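적양파 하나로 일주일 버티기, 그리고 하얀 식탁을 하얗게 두는 법

양파 얘기만 나오면 말이 길어지는 사람이라 미리 양해를 구합니다. 지난번에 감자 보관 글을 올렸더니 양파는 언제 쓰냐는 댓글이 꽤 달려서, 벼르던 김에 이번엔 적양파로 갑니다! 껍질 까는 것부터 절임, 도마 냄새, 흰 상판에 밴 보라색 물까지 한꺼번에 적었으니 필요한 데만 골라 읽으셔도 돼요.

고를 때

저는 무게부터 봅니다. 크기가 비슷한 두 개를 양손에 들어 보고 묵직한 쪽을 집어요. 그다음이 목 부분, 그러니까 줄기가 잘려 나간 윗동입니다. 손가락으로 눌렀을 때 단단하고 바짝 말라 있으면 합격이고, 말랑하면 내려놓습니다. 겉은 멀쩡한데 안쪽 한 겹이 갈색으로 물러 있는 양파는 대개 여기서 티가 나더라고요. 초록 싹이 빼꼼 올라온 것도 먹을 수는 있지만 생으로 먹을 거라면 저는 안 삽니다. 볶음용이면 싹을 떼고 써요.

껍질이 조금 벗겨진 건 괜찮습니다. 오히려 겉껍질이 바스락바스락 떨어지는 양파가 잘 마른 거라서 반가워요. 다만 망에 든 걸 살 때는 망을 뒤집어서 바닥 쪽을 꼭 보세요. 위에만 예쁜 게 올라와 있는 경우가 있습니다 (저 두 번 당했어요).

보관

통양파는 바람 통하는 그늘이 제일 좋습니다. 저희 집은 베란다 안쪽 선반에 종이봉투를 벌려 놓고 거기 담아요. 봉투 윗부분을 두 번 접어 내리면 모양이 딱 잡혀서 안이 잘 보입니다. 감자와는 따로 두시고요. 비닐봉지에 담아 왔으면 집에 오자마자 꺼내 주세요. 여름, 특히 7월 장마철에는 베란다도 눅눅해서 그때만 조금씩 사다 먹습니다.

반 잘라 쓰고 남은 건 뿌리 쪽을 남기는 게 요령이에요. 뿌리가 붙어 있으면 겹이 흩어지지 않고 자른 면도 덜 마릅니다. 단면을 랩으로 딱 붙여 싸고, 뚜껑 있는 통에 한 번 더 넣어 냉장실로. 통 없이 랩만 씌우면 다음 날 우유에서 양파 향이 나요. 정말로요.

썰기 전에 상부터 비우기

요리 잘하는 친구 집에 가 보면 칼질이 빠른 것보다 상이 비어 있는 게 먼저 눈에 들어와요. 저도 따라 해 봤는데 이거 정말 효과가 좋습니다! 양념통, 영수증, 어제 읽던 책을 다 치우고 쓸 재료와 담을 그릇만 올립니다. 그릇을 먼저 놓아야 썬 게 갈 곳이 생기거든요. 그릇이 없으면 도마 위에 채 썬 양파가 산처럼 쌓이고, 그걸 피해 가며 칼질을 하다가 바닥에 흘리게 돼요. 흰 상판에는 색 있는 접시가 잘 어울립니다. 연어색 둥근 접시에 적양파라니, 썰기도 전에 벌써 기분이 좋아지는 조합 아닌가요. 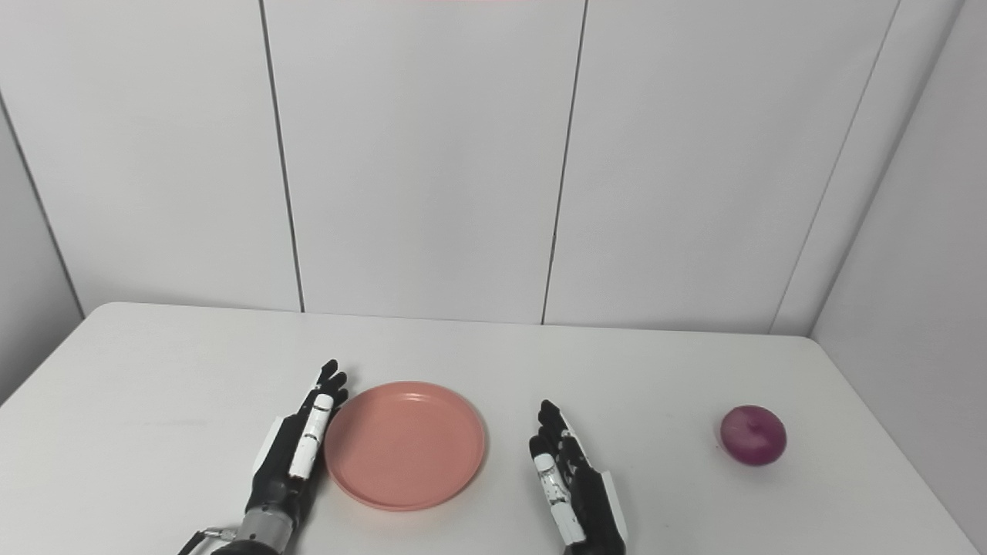 춘천, 2020-01-11

겨울 양파는 껍질이 손톱 밑으로 파고들 만큼 딱 달라붙어 있을 때가 많습니다. 그럴 땐 윗동만 잘라 내고 미지근한 물에 잠깐 담가 두세요. 30초면 충분해요. 껍질이 부드러워져서 한 번에 쭉 벗겨지는데, 이 맛에 양파를 깝니다. 뿌리는 아직 자르지 마시고요.

눈 안 맵게 써는 법은 이것저것 다 해 봤습니다. 물안경도 써 봤고(효과는 최고인데 앞이 뿌예져요), 입에 물도 머금어 봤고, 촛불도 켜 봤어요. 지금까지 남은 방법은 세 가지입니다. 냉장실에 30분 넣어 차갑게 만들기, 칼을 갈아서 쓰기, 그리고 뿌리를 맨 마지막에 자르기. 이 중에 하나만 하라면 저는 칼입니다. 무딘 칼은 양파를 써는 게 아니라 으깨는 거라 매운 기운이 훨씬 많이 올라와요. 칼은 Sorton이라는 작은 업체에서 나온 숫돌에 갈고 있는데, 받침이 미끄러지지 않아서 마음에 듭니다. 젖은 행주를 밑에 깔면 다른 숫돌도 비슷하게 쓸 수 있으니 굳이 새로 사실 필요는 없어요.

채 썰 때의 방향 얘기도 하고 넘어갈게요. 뿌리에서 윗동 쪽으로, 결대로 썰면 아삭하고 모양이 오래갑니다. 볶음이나 조림에 좋아요. 결을 가로질러 썰면 반달 모양 고리가 되면서 매운맛이 빨리 빠지고 부드러워집니다. 샐러드와 샌드위치에는 이쪽이 낫습니다. 적양파는 가로로 얇게 썰었을 때 흰색과 보라색 줄무늬가 제일 곱게 나와서, 저는 별일 없으면 가로로 썰어요.

반 가른 양파는 자른 면이 바닥으로 가게 엎어 놓고 써세요. 둥근 쪽이 아래로 가면 굴러다녀서 위험합니다. 통째로 상에 올려 둘 때도 가장자리보다 안쪽에 두시는 게 좋고요. 양파가 은근히 멀리 굴러갑니다. 냉장고 밑에서 꺼내 본 적 있으신 분들은 아실 거예요.

매운맛 빼기

찬물에 7분 담갔다가 체에 밭쳐 물기를 털어 냅니다. 더 오래 담그면 단맛까지 빠져서 심심해져요. 시간이 없으면 소금 한 꼬집 뿌려 조물조물한 다음 물에 한 번 헹궈도 됩니다. 물기는 마른 면포로 감싸 살살 눌러 주세요. 여기서 물기를 제대로 빼야 드레싱이 겉돌지 않습니다. 얼음을 몇 알 넣으면 아삭함이 살아나는데, 이건 손님 오실 때만 하는 사치고요.

적양파 절임

제가 제일 좋아하는 대목입니다! 이 절임은 예전에 요리 모임에서 만난 Stelios Kouris 아저씨한테 배웠어요. 아저씨는 식초를 끓이지 않고 그냥 부었는데, 저는 한 번 데워서 붓는 쪽으로 바꿨습니다. 색이 훨씬 빨리 올라와요.

큰 적양파 한 개를 가로로 얇게 썰어 유리병에 담습니다. 냄비에 식초와 물을 반 컵씩, 설탕 한 큰술, 소금 반 큰술을 넣고 설탕이 녹을 때까지만 데워요. 팔팔 끓일 필요 없습니다. 통후추 몇 알을 병에 넣고 데운 식초물을 부은 뒤, 양파가 잠기도록 숟가락으로 꾹 눌러 주세요. 한 김 식으면 뚜껑 닫아 냉장고에 넣습니다. 저녁에 만들면 다음 날 아침 분홍빛이 쫙 올라와 있어서 냉장고 문 열 때마다 괜히 한 번 더 들여다보게 돼요.

병은 열탕 소독한 걸 쓰시고, 꺼낼 때는 꼭 깨끗한 젓가락으로! 저는 한 주 안에 다 먹을 양만 만듭니다. 달걀샌드위치, 카레, 구운 고기, 비빔국수에 다 어울리고, 남은 국물은 올리브유와 섞으면 그대로 샐러드드레싱이 됩니다. 재료값은 양파까지 쳐서 거의 2000원 들었어요. 사 먹는 절임 생각하면 정말 뿌듯합니다.

흰 상판에 물든 보라색 지우기

적양파의 유일한 단점이 이거죠. 썬 단면을 흰 식탁에 그냥 올려 두면 연한 보랏빛 얼룩이 남을 때가 있어요. 바로 보이면 젖은 행주로 닦는 걸로 끝입니다. 문제는 밥 다 먹고 나서 발견했을 때인데, 순서는 이렇게 하세요. 먼저 주방세제를 한 방울 푼 미지근한 물로 닦습니다. 그래도 남으면 베이킹소다를 물에 되직하게 개어 얼룩 위에 얹고 22분, 제가 설거지하고 커피 한 잔 내리면 딱 그 정도 걸려서 굳어진 시간입니다. 그다음 부드러운 천으로 둥글게 문질러 닦고 물걸레로 두 번 훔쳐 내면 됩니다.

광택이 살짝 있는 상판은 초록 수세미를 절대 대지 마세요. 얼룩은 없어지는데 그 자리만 뿌옇게 변해요. 저는 예전 식탁에 그렇게 손바닥만 한 자국을 남겨서 몇 년을 냄비받침으로 가리고 살았습니다. 매직블록도 힘주어 문지르면 비슷하니까 안 보이는 구석에 먼저 시험해 보시고요. 원목이나 대리석 상판은 베이킹소다가 안 맞을 수도 있으니 설명서를 확인하세요.

매끈한 흰 벽 옆에서 요리하시는 분이라면 판과 판 사이 이음새도 가끔 봐 주세요. 넓은 면은 행주 한 번이면 되는데 틈에는 먼지와 기름이 줄 맞춰 앉습니다. 못 쓰는 칫솔에 세제 푼 물을 살짝만 묻혀 틈을 따라 위에서 아래로 내려오고, 마른 천으로 바로 닦아 냅니다. 물을 흥건하게 쓰면 틈 안으로 스며드니까 칫솔은 꼭 한 번 털고요.

도마와 손 냄새

도마는 찬물로 먼저 헹구고 그다음에 세제를 씁니다. 굵은소금을 뿌려 레몬 자른 면으로 문지르면 냄새가 싹 가셔요. 레몬이 없으면 절임 만들고 남은 식초를 조금 써도 좋습니다. 그리고 세워서 말리기, 이건 귀찮아도 꼭이요. 도마 세우개는 Ostura에서 나온 걸 쓰다가 지금은 그냥 책 받침대에 세워 놓는데 똑같이 잘 마릅니다.

손은 스테인리스 숟가락을 쥐고 흐르는 물에서 비누 쓰듯 문질러 보세요. 효과가 있다는 사람 반, 모르겠다는 사람 반인데 저는 있다는 쪽입니다. 커피 찌꺼기도 좋아요. 손톱 밑까지 시원하게 닦입니다. 배수구는 잘 막히니 커피는 꼭 거름망 받치고 하시고요.

껍질도 쓸 데가 있어요

겉껍질은 흐르는 물에 잘 씻어 말려 두었다가 육수 낼 때 한 줌 넣습니다. 국물 색이 진해져서 맑은국에는 안 넣고, 된장찌개나 카레 육수에만 써요. 흙 묻은 맨 바깥 겹은 버리고 속껍질만 모으시면 됩니다. 삶은 달걀 물들이는 데도 쓸 수 있는데 아이들이 정말 좋아해요. 흰 달걀로 해야 색이 잘 보입니다.

다음 글은 대파로 생각하고 있습니다. 뿌리째 심어서 길러 드시는 분들, 물은 며칠에 한 번 갈아 주시는지 댓글로 알려 주세요. 저는 이번에도 물러서 버렸거든요.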